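로봇이 내 책상을 치워 줄 수 있을까?

숙제를 하려고 앉았는데 책상 위에 연필이 굴러다니고, 지우개는 어디 갔는지 안 보이고, 사인펜 뚜껑은 두 개나 사라졌어요. 이럴 때 "로봇아, 정리해 줘!" 하고 부르면 얼마나 좋을까요? 그런 로봇이 벌써 있는지, 없다면 왜 없는지 같이 알아봐요.

먼저 반가운 소식부터! 집안일을 하는 기계는 이미 많아요. 세탁기는 빨래를 하고, 식기세척기는 그릇을 닦고, 동글납작한 로봇 청소기는 바닥을 돌아다니며 먼지를 빨아들이지요. 그런데 이 기계들은 저마다 정해진 일 하나만 잘해요. 세탁기한테 양말 짝을 맞춰 달라고 하면? 꿈쩍도 안 할 거예요.

책상 정리는 그보다 훨씬 복잡해요. 연필꽂이에 볼펜을 꽂는 일을 한번 생각해 봐요. 우리는 1초도 고민하지 않지만, 로봇은 차례차례 풀어야 할 문제가 한가득이에요. 어느 것이 볼펜이고 어느 것이 연필일까? 어디를 잡아야 안 미끄러질까? 얼마나 세게 쥐어야 할까? 칸이 여러 개면 어디에 넣어야 할까?

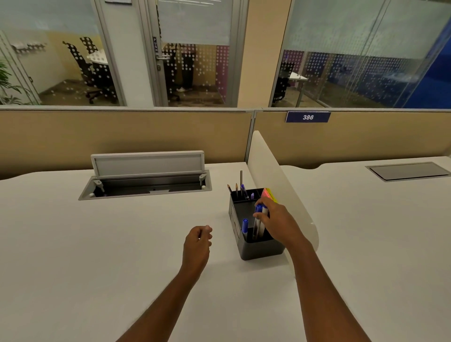 게다가 펜은 꽤 까다로운 물건이에요. 가늘고 둥글어서 잘 구르고, 여러 자루가 바짝 붙어 있으면 어디까지가 한 자루인지 카메라로 구별하기 어려워요. 반짝이는 금속 자나 투명한 볼펜은 빛이 비쳐서 더 헷갈리지요. 사람은 눈으로 잘 안 보여도 손끝으로 더듬어서 "아, 이거구나!" 하고 알아내요. 손가락 피부에는 누르는 힘과 떨림을 느끼는 감각이 아주 촘촘하게 모여 있거든요. 로봇 손에도 촉각 센서를 달 수 있지만 사람 손만큼 섬세하게 느끼기는 아직 힘들어요.

그럼 로봇은 어떻게 배울까요? 연습이에요! 로봇 연구소 '구니크(Gunik)'의 비에라 돌레잘(Viera Doležal) 연구원은 '부코넬(Bukonell)'이라는 팔 로봇에게 펜 꽂기를 가르쳤어요. 같은 통에 같은 펜을 꽂는 연습을 1,480번 시켰는데, 그중 1,185번을 성공했대요. 대단하지요? 그런데 통을 처음 보는 모양으로 바꾸고 200번 더 해 보게 했더니 실수가 부쩍 늘었어요. 펜을 통 바깥에 내려놓고는 다 했다는 듯이 팔을 접기도 했대요.

여러분은 연필꽂이가 네모든 동그라미든, 친구 것이든 선생님 것이든 척 보면 쓸 줄 알아요. 처음 보는 물건 앞에서도 전에 배운 것을 써먹을 수 있는 힘, 과학자들은 이것을 '일반화'라고 불러요. 요즘 로봇 연구에서 가장 뜨거운 주제 가운데 하나예요. 사람이 일하는 모습을 많이 보여 주고 따라 하게 하는 방법도 있고, 컴퓨터 속 가상의 방에서 수없이 연습시키는 방법도 있어요.

그러니까 질문의 답은 "조금은 할 수 있지만, 마음 놓고 맡기기는 아직 일러요"랍니다.

집에서 해 보기
두꺼운 겨울 장갑을 끼고 눈을 한쪽만 뜬 채 볼펜 뚜껑을 닫아 보세요. 그다음에는 장갑을 벗고 두 눈을 다 뜨고 해 보세요. 어느 쪽이 더 빨랐나요? 동생이나 부모님과 시간을 재며 겨뤄 봐도 재미있어요!

글: 앨러릭 트란(Alaric Tran)
2020-02-26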